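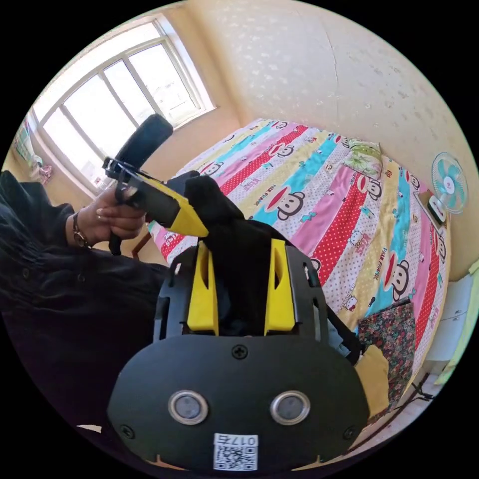
Have you ever shut your eyes and tried to touch the tip of your nose? Go on, try it now, I'll wait. You probably got it, or at least you got very close, because your body is wonderfully good at knowing where its own hands are. A robot has to be told. And sometimes (this is the story I want to share with you) it gets told the wrong thing.

Sioned Jenkins teaches robots to do chores at a small company called Mekadeck. One of their robots is named Tumham, and Tumham has one long arm with a gripper on the end, a bit like a pair of big fingers. Sioned wanted Tumham to learn how to pick up a folded cloth and put it in a basket. So people took hand-held grippers into ordinary bedrooms and did the job themselves, over and over, while the cameras on the grippers watched. They saved 3,815 tries altogether, which is a lot of folding!

Then, one September morning, it was Tumham's turn. Down came the arm, nice and slow, and the fingers closed on nothing at all. They had stopped in the air, just beside the cloth. Tumham didn't know that, of course, and carried its handful of air all the way over to the basket and let go, very politely. Everyone laughed the first time. By the third time they had stopped laughing and started scratching their heads.

On the next try the arm came down on the wrong side and bumped the edge of the bed. Gwion Meredith, who was standing by, pressed the big red stop button straight away, and the arm froze. Nothing was broken and no one was hurt, but they switched everything off and went looking for the trouble before they let Tumham move again.

Can you guess what it was? It was a loose screw! One of the cameras on one of the grippers had been wobbling, and after a while it was pointing a tiny bit to the left. Think of wearing your glasses crooked all day. Every lesson from that gripper was a little bit crooked too, and Tumham, being a very good student, had learned the crookedness along with everything else.

Gwion went back through the lessons and found 123 crooked ones, and those were thrown out. He tightened the screw, and then he checked all the other screws as well. After that they recorded 200 new tries, and Tumham practiced slowly, with a soft pillow under the arm just in case. It took a few days, but the cloth did end up in the basket.

People who work with robots have a word for making sure a machine's eyes and hands agree. They call it calibration (say it like this: kal-uh-BRAY-shun). At Mekadeck they do it every morning now, before anybody has had breakfast.

One more thing, and this part is for you. If you ever visit a place where a robot arm is working, stay behind the line on the floor, even when the arm is perfectly still. It may only be waiting for its next instruction, and it can't always tell that you're there. Ask a grown-up to show you where the stop button is, too. Most of them are red, and they're usually nice and big.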